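Planning a Two-Arm Work Cell with the Moltska Cart Kit

If you're pricing your first robot work cell, the arm gets all the attention and the budget for everything else gets whatever's left. We'd like to turn that around a little, because we love the everything else! Tables, covers, clamps, carts, spare pads: that's the stuff you touch every single day.

The Moltska kit is a wheeled base and column for one light arm, sold with a parallel gripper mount and the cable set. Most groups buy two so that a pair of arms can share a job, with one reaching into an open carton while the other waits on the near side of the table. Plan for that from the start and the floor layout gets much easier.
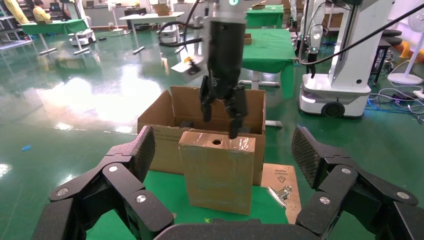

Vandana Kashyap wrote in to ask whether she could get by with one cart in the first year and add the second later. She can. The carts are identical and the second one needs no new software license, only its own outlet and a clear patch of floor. Her one worry was matching the grippers, and we'll hold a set for up to 8 months on a paid deposit.

What to budget for besides the arms

Fingertip pads. Textured pads wear, and how fast depends on what you pick up. Cardboard is rough on them. A pack of Sengar pads is $23 and we'd put at least three packs on the first order.

Table covers. Plain green cloth, cut long enough to hang over the edge, held with small metal clamps. Buy two per table so one can be in the wash (crumbs and scraps show up on a bright cover right away, and that's a good thing when you're trying to keep the work area clean).
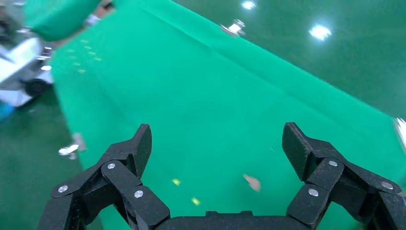
Choosing a table

We like the long Callau table, $300 without the cover. It leaves room for an arm at each end, and the edge takes a standard clamp. Mark your start positions on the cloth with small dots before you do anything else. It costs next to nothing and saves a whole lot of arguing over where the parts go.

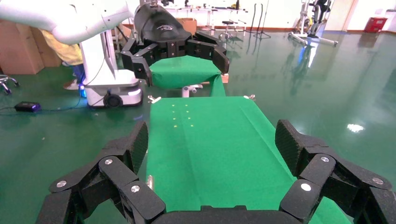

Leave walking room on all sides too, enough to roll a cart out without lifting cables. The Flekell floor channel is $623 for the full run and it's the one extra we'd talk you into if we were the talking-into kind. Morfudd Beddoe went without for her first cell, then ordered it in June along with her second cart.

Lead time on carts is longer than on tables, so order those first. Pads and covers ship from stock.

14 shares
6 comments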